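発表者用メモ 「社内文書の保存年限を決め直す」

持ち時間20分。質疑は別枠。スライド番号は右下。

スライド1 表紙
名前と所属だけ言う。Warkellの総務で文書管理を担当。前の登壇者の紹介があれば自己紹介は省く。

スライド2 今日の話の範囲
紙の文書の話に絞る。電子ファイルは次回。契約書、経理書類、人事書類、図面、その他の雑多な綴り。最後の「その他」が一番多かった。
機密文書の廃棄方法は扱わない。質問が出たら個別に答えると言う。

スライド3 きっかけ
Trorkdaleの事務所を縮小することになり、書庫の面積が半分になった。6月に棚卸しを始めた。
棚にあった保存箱は463箱。台帳に載っていたのはそのうちの一部で、台帳に載っていない箱が74箱あった。
ここで一度止まって、会場に聞く。「自分の会社の書庫の箱数を言える方」。手が上がらなくても先に進む。

スライド4 台帳にない箱の中身
多かった順に。部署の引っ越しのときに詰めたまま開けていないもの。退職者の机の中身。同じ会議資料の控えが何部もあるもの。
原本が混じっていた箱もある。賃貸借契約の原本が、懇親会の領収書の綴りの下から出てきた。この例は必ず話す。だから中を見ないで捨てることはできない、という説明につながる。

スライド5 旧規程の問題
旧規程の保存年限は「永久」「長期」「短期」の三区分。「長期」が何年かはどこにも書いていなかった。
部署ごとに解釈が違った。経理は10年、営業は5年、設計は捨てたことがない。
設計部門を責める言い方にならないように注意。規程に年数がない以上、捨てないのは当然の判断。

スライド6 新しい区分
区分は年数で書く。永久、10年、7年、5年、1年。
起算日も書く。ここが抜けると年数を決めても動かない。契約書は契約終了日の翌日から、経理書類は各社の税務担当に起算点を確認してから決めるように言う。法令の年数は改正されることがあるので、スライドの表をそのまま写さないでほしいと一言入れる。
「永久」は減らした。定款、登記関係、株主総会の議事録など。社史に使うかもしれない、という理由では永久にしない。社史用は別に区分を作って、担当部署が引き取る。

スライド7 箱のラベル
ラベルに書く項目は五つ。部署名、内容、作成年度、廃棄予定年月、箱番号。
前は内容欄に「書類一式」と書いてある箱が多かった。内容欄に「一式」「その他」「雑」を使わないことにした。それだけで箱を開ける回数が減った。
ラベルは側面の短い面に貼る。ふたに貼ると積んだときに読めない。
廃棄予定年月は箱の中で一番遅い文書に合わせる。そのため年限の違う文書を同じ箱に入れない。ここは早口になりがちなので、ゆっくり。

スライド8 外部倉庫
Okekeに預けている分の話。単価は出さない。見積りの条件が会社ごとに違うため。
預ける前に廃棄予定年月を入れる。入っていない箱は受け付けないことを、こちらの社内ルールにした。倉庫側に断ってもらうのではない。
取り寄せの記録を見ると、預けて2年を過ぎた箱が呼び戻されることはほとんどなかった。例外は監査と訴訟対応。

スライド9 台帳ソフト
Brunaを使っている。表計算でも運用はできる。箱番号が重複しない仕組みと、廃棄予定年月で並べ替えができれば足りる。
導入の話を聞きに来た人もいると思うが、ソフトの比較はしていないので、比較表はないと先に言う。
画面を出すなら、取引先名の入っていない練習用の台帳に切り替えておくこと。

スライド10 廃棄の手順
年に一度、廃棄予定の一覧を各部署に回す。回答期限は三週間。
延長したい場合は理由と新しい期限を書く。「念のため」は理由として認めない。延長は一回まで、二回目は部長の承認。
返事がない部署には、期限後にもう一度だけ聞く。それでも返事がなければ廃棄ではなく保留にする。ここは社内で意見が割れた。自動的に廃棄する案もあったが、Trorkdaleで契約書の原本が出た件があったので見送った。

スライド11 うまくいっていないこと
図面。箱に入らない大きさのものが残っている。筒に入れて立てているが、台帳の箱番号の考え方に合わない。
兼務の担当者。異動すると引き継ぎが切れる。引き継ぎ書のひな形に台帳の項目を足したが、効果はまだわからない。
この二つは隠さずに話す。時間が足りなければスライド9を飛ばしてここを残す。

スライド12 まとめ
明日からできることとして、箱を一つだけ開けて、ラベルと中身が合っているか見てほしいと頼む。合っていなければ、その場で直す。
配布資料は区分表とラベルのひな形。受付横に置いてある。

質疑の前に水を飲む。スライドは最後の一枚を出したままにする。 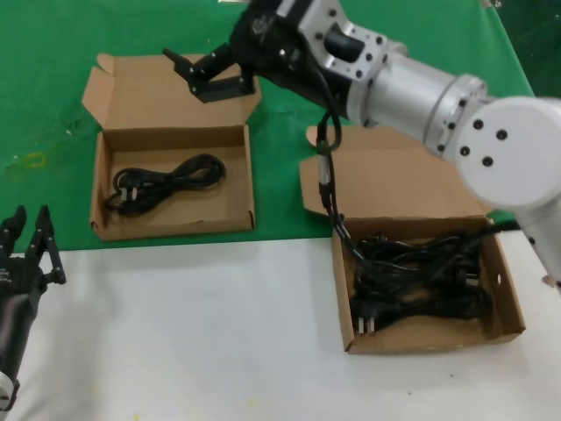

Mandla Radebe
資料を読みました。保留にした箱はその後どうなるのでしょうか。うちでも同じ扱いにしたところ、保留の棚だけが毎年増えています。保留にも期限を付けて、翌年の一覧の先頭に載せるようにしたら、返事の来る部署が少し増えました。起算日の話は参考になったので、契約書の分から直してみます。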